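Aatos Pitkänen
Sunday, January 12, 2025

Right, a thread about shoe boxes, and why I don't believe a word of the "keep your trainers in their original box" advice that's doing the rounds again.

The claim, if you've missed it: shoes kept in the box they came in stay white for longer, hold their shape and sell for more. I've now seen it from Salcedo, from the Weditz newsletter and from a man in Lurnau with 990 followers and a label printer.

Let's take "stay white". Keeping light off them probably does something, fine. So does a cupboard. I own a cupboard. It came with the flat.

"Hold their shape" is worse. The crease over the toes comes from walking. You put a creased shoe in a box and you get a creased shoe in a box. 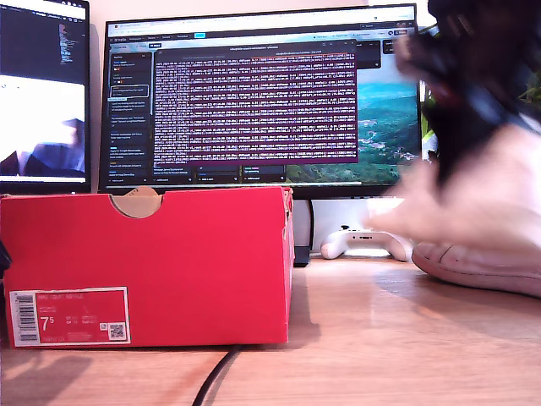

And the size of the things! One pair takes up half a desk once you've got the lid off and the paper out. Multiply that by a household. My sister has 10 boxes on top of her wardrobe and gets the steps out every time she wants her boots.

The stacking advice is "labels facing out so you can find things". OK, but have you read a shoe box label lately? A barcode, a name, one big number and then a load of sizes for other countries in letters an ant would struggle with. If you own three pairs in the same size you're opening lids anyway.

Selling for more: I had a go at checking this one. In October I went through 464 second-hand listings for plain white trainers, which is a sad way to spend a wet weekend. Plenty with the box, plenty without. The ones with the box did ask for a bit more. Asking isn't getting, though, and then you've got to post the box as well.

Someone's bound to bring up the clear plastic drop-front ones from Diridetti. I tried three. The doors stick, and they slide about if you put anything on top. Back to the shop they went.

What I will give the cardboard: it's free, it's already the right size and it's very good for cables. Mine has been full of chargers for years. No shoes in it whatsoever.

Where are mine? On the rack by the door, toes to the wall. Wiped when I remember.

If anyone has tried one shoe in the box and one out for a year, send me the photos. Same pair, please. I'm not taking "my mum swears by it".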